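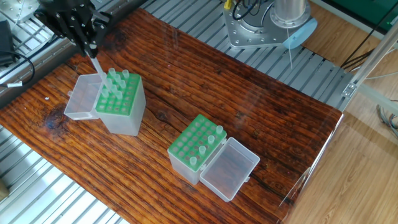
Tube racks on a wooden board.

The Lantern Court of Farkville

The Lantern Court is the night court of Farkville, the river city where most of our Kallent campaign takes place. It sits from the last bell of evening until dawn and hears the cases the day judges won't touch -- curses, disputed ghosts, broken oaths, debts owed to people who may or may not be dead. I've been running games in this city for years and the Court is still my favorite bit of it, so forgive me if I go on a little!

Origins

In the city's own histories, the Court was founded by the ferry captain Laizer after the Drowned Winter, when so many people had vanished into the river that no one could say who owned what. Families fought over houses. Some of the missing came home in December and found strangers asleep in their beds (a few of them came home not quite alive, which made it worse). Laizer hung a lantern on her ferry, let anyone with a grievance come aboard, and promised a ruling before sunrise. The city council hated it, then copied it, then took the credit.

In play, it started because Salim Obura's character tried to sue a ghost and I had nothing prepared. I made up a judge on the spot and we all liked him too much to let him go.

How a hearing works

Anyone can bring a case for a fee of 200 copper marks, and you get the fee back if you win. Two judges sit at a time, one living and one bound spirit, and they have to agree. If they don't, the lantern is passed to the petitioner, who has to hold it and repeat the claim. The flame burns blue for an oath kept and green for an oath broken. It says nothing at all about whether the person is telling the truth, and players forget this constantly. You can lie your head off in front of the lantern as long as you never swore not to!
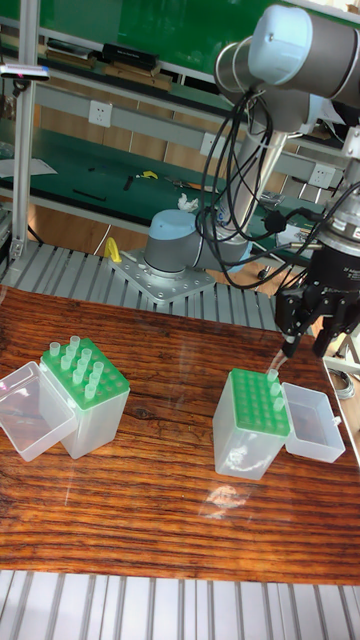 Kiprono Were has always argued that the flame should react to intent as well, and that under the current rule a clever swindler walks free every time while an honest fool who forgot a promise gets fined. I see the point, and in his own games he runs it that way. In mine the swindlers are half the fun, so the rule stays.

Penalties are small on paper. Most losers pay a fine or work on the ferries for a season. The one people fear is the Unnaming, where your name is struck from the city rolls and the gate guards stop being able to remember you. Only three characters have been Unnamed in our campaign, and one of them enjoyed it enormously and took up burglary.

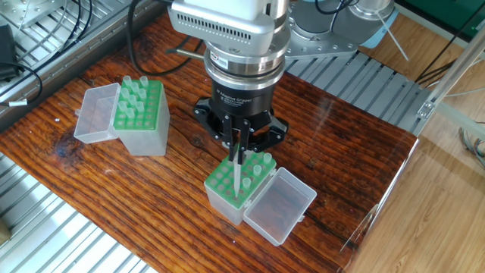
Notable members

Judge Willum is the living judge most parties meet. He's old, hungry, and very hard to bribe -- though pickled eggs have been known to get a case moved up the list. Erasto Owino came up with his voice, a sort of tired wheeze, and I've been stuck doing it ever since.

The Gray Clerk keeps the records and can't cross running water, a real nuisance for someone who works on a boat. The clerk was carried aboard once in a sealed chest and has not left. Players ask what's in the chest now. I haven't decided.

Mother Tallow supplies the oil for the lantern and won't say where she gets it. Shabani Nyamweya's party followed her as far as the old salt stairs and then turned back, so that thread is still open if anybody wants it.

Using the Court in your own game

I'd bring it in early with something silly, like a stolen goose or a rude tombstone, and save the Unnaming for later on. Let the players argue their own case out loud before you reach for dice. If the table goes quiet, have the spirit judge ask a question that has nothing to do with anything. Mine usually asks what year it is.

See also: Drowned Winter; Ferry captains of Farkville; Salt stairs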